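Skin Care Ingredients, Unit 4: Citrus Peel in Cosmetics
Course handout, prepared by Gunnel Björklund
Revised 28 July 2023

Please read these notes before the practical class. They continue from the unit on clays and muds, and I assume that you remember the difference between an extract, an infusion and an oil.

4.1 What is in the peel

The coloured outer layer of a citrus fruit is called the flavedo. It contains many small glands filled with essential oil. Under it lies the albedo, the white and spongy layer, which holds pectin and most of the bitter substances. For cosmetic work we want the oil from the first layer and sometimes the pectin from the second.

The main part of sweet orange oil is limonene. It gives the fresh odour, and it also dissolves grease quite well. When the oil is kept in an open bottle, limonene reacts with air and forms products which can cause skin allergy. Old oil should therefore not be used on the skin, even when the colour and smell still seem good.
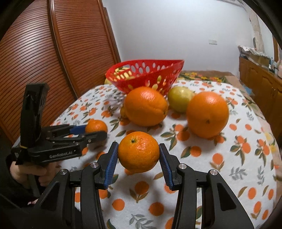
4.2 Methods of obtaining the oil

Cold pressing is the usual method for orange and lemon. The peel is pricked or scraped, the oil is washed off with water, and then the two are separated in a centrifuge. Distillation uses steam. A distilled oil has a flatter smell, but it contains almost none of the heavy substances called furanocoumarins.

These substances matter to us. On skin that is later exposed to sunlight they can produce redness, blisters and brown marks that stay for months. Bergamot and cold-pressed lime are the best known cases. Sweet orange is much milder in this respect.

4.3 Reading a label

In class we compare three products: Nekum face toner, Irnusow hand cream and Kofler body oil. Look for the names Citrus Aurantium Dulcis Peel Oil and Limonene, and write down their place in the list. Ingredients present at more than one per cent must stand in falling order – below that level the maker may choose the order freely.

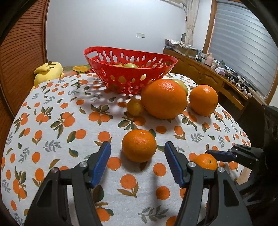
A low place in the list is therefore not proof that the amount is very small compared with its neighbours. Note also the word "fragrance", which may cover many materials at once.

4.4 Exercise, to hand in before the December break

A batch of hand cream weighs 1,000 g and shall contain 0.2 per cent sweet orange oil. Calculate the weight of oil. Repeat the calculation for a batch of 150 g, and explain in two or three sentences how you would store the rest of the bottle.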